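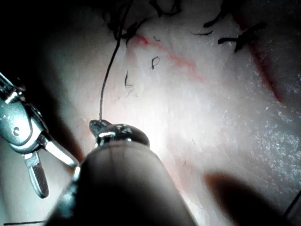
Thread and metal, close up.

My mother's sewing box went to my sister, and the house at Kasley went to strangers, and what I got was the coat. I wasn't complaining. It was a good coat, bottle green, bought at Stüber in the days when you went in for a coat and they gave you a chair and a coffee, and it weighed as much as a wet dog.

I wore it for the first time in October, to the tram stop and back, and by the time I got home the lining had gone under the left arm. A long rip, right along the seam. I put my hand in to see how bad it was and my fingers touched paper.

Well, you'd have sat down too. I sat on the stairs with my shoes still on and fished it out, and it was a ticket. A ferry ticket, Gretano to Trestora, one adult, single. Not punched. I turned it over (I think I was hoping for a love letter) and on the back, in her handwriting, it said 6.30, bring the good shoes.

Now my mother did not go on ferries. My mother was sick on the pedalos at the park. In all my life I never heard her say the word Trestora, and I'd have remembered, it sounds like a pudding. So I rang my sister, who said it was probably a bookmark, and then rang me back 20 minutes later and said, what good shoes?

We went through all of them. The black ones with the bow, the brown ones she wore to funerals, the cream pair she kept in tissue and never wore in front of us at all. Size 6, tiny heels, and when my sister went up to the loft and got them down she said the soles were clean as a plate. Not one step on them! We were both quiet on the phone for a bit. I could hear her kettle going.
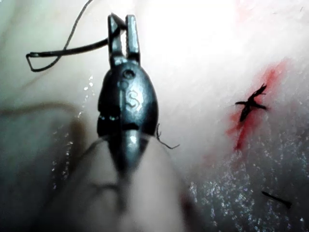 The thread, held tight.

I meant to take the coat to the woman by the station, who does linings for 30 and doesn't chat. It hung on the back of the kitchen door for 13 days instead. Every morning I'd put the milk away and look at it and think, single. She bought a single.

In the end I did it myself. My stitches are dreadful, they go along like somebody coming home from the pub, and I stabbed my thumb twice and said a word she wouldn't have liked. I put the ticket back first. I did think about keeping it out, in a frame or something, but she'd had it under her arm all those years and it seemed rude.

My sister brought the cream shoes round on Sunday week's excuse of returning a cake tin. They don't fit either of us. She'd looked up the ferry, she said, and it still runs, once in the morning and once at 6.30, and did I still get seasick?

I said I'd never been on anything long enough to find out.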